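Clastberg puts its faith in a basket

Households in Clastberg are being asked to pay for a method of keeping their tabletops clear, and the main tool is a basket. The Loso plan, sold by the home goods firm Prallalico since September, promises to end the heap of post, keys, chargers and cloths that gathers wherever there is a flat surface. Whatever is on the table goes in the basket, and the basket gets emptied at night.

Prallalico says 1677 homes have signed up. It would not say how many of them are still emptying the basket, and a spokeswoman, Elsa Kallio, said the firm did not ask customers to report back.

"People tell us they feel calmer," she said. "A low basket means you see everything that's in it." Asked how that differed from seeing everything on the table, Kallio said it was easier to pick up.
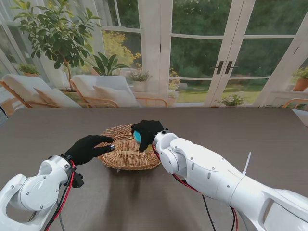 Does the basket have to come from Prallalico? Any shallow basket will do, according to the firm's own leaflet, although the leaflet goes on to show only the Loso range.

The wicker sort is the one most buyers choose, and the leaflet recommends an oval shape for the middle of a table. It is less clear on what to do with things that have no other home. Step 2 says to "return each item to its place", and a reader whose trouble is that the items have no place will not find much help in step 3, where the basket is given a wipe.

Anneli Ruotsalainen, who runs the household shop Kelmendi in the old town, has sold baskets for years and stocks over 800 of them before Christmas. She has no quarrel with wicker. "It's light, it looks decent and it doesn't scratch the wood," she said. "But I've had customers come back for a second one because the first was full – and I sold it to them."

Her own advice is to leave the basket off the table for a while and see what people put down there anyway.

Prallalico plans a larger version with a lid. Kallio confirmed that the contents would not be visible when it was closed.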